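4 Preparing and checking the work surface

This section applies to the Mostberg bench cell, fitted with one or two table-mounted arms. Read it together with the Vavport controller guide, which covers the stop circuit and power-up. Site rules take precedence where they are stricter than the rules given in this manual.

4.1 Before you start

1. Press the stop button and check that the status light is red. Do not reach over the surface while the light is green.
2. Take everything off the mat.
3. Wipe the mat with a damp lint-free cloth, then dry it. Do not use solvent.
4. Press the mat down from the centre outwards.
5. Go round the back of the cell and check each cable by eye.
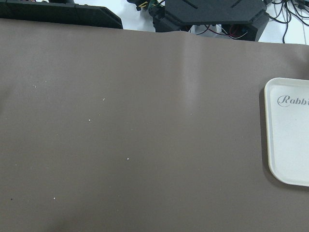 Mat condition is the most common reason for a failed daily check. A mat that has lifted changes the height of anything standing on it, and the arm does not know this. Look along the far edge first. A crease shows up as a pale streak under the overhead light, like the one running down from the edge to the left of the tray, and it has to be pressed flat before the cell is used. Small white specks on the brown surface count as debris under this check, even when there are only a few. Repeat steps 3 and 4 until the surface passes.

Note: If a crease comes back after 3 attempts, replace the mat (part 528). Do not weight it down with tools.

Caution: Loose wires behind the mat must stay outside the reach of the arm. Tie them back to the bench before power-up.

4.2 Laying out items

1. Place trays and bowls first, flat on the mat.
2. Keep cutting tools on their board. Plastic knives only.
3. Place light items, such as paper cups, last. Stand them upright with nothing leaning on them.
4. Leave at least 200 mm clear around the arm base.
5. Log the layout under code 676 in Stotance before the first run.
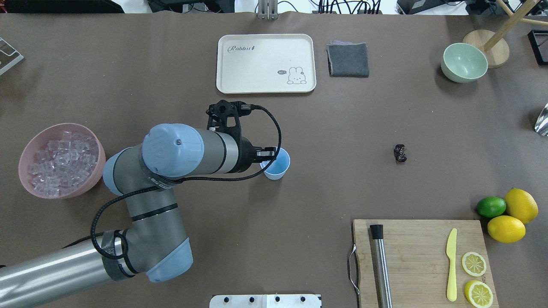
Figure 4-2. Gripper over an upright paper cup, with knife and muddler on the board.

4.3 While the arm is live

Keep hands, sleeves and lanyards off the table. If an item falls or rolls, press stop first and pick it up afterwards. Ice must stay in its bowl. Meltwater on the mat is treated as a spill: stop, dry the surface and go back to 4.1.

Cables fixed along the outside of an arm should have enough slack for the full bend of the wrist – check this at low speed whenever a cable has been refitted.

Worn mats and cable ties can be ordered from Chaudhry using the form in Appendix B.

Section revised Thursday, July 23, 2026.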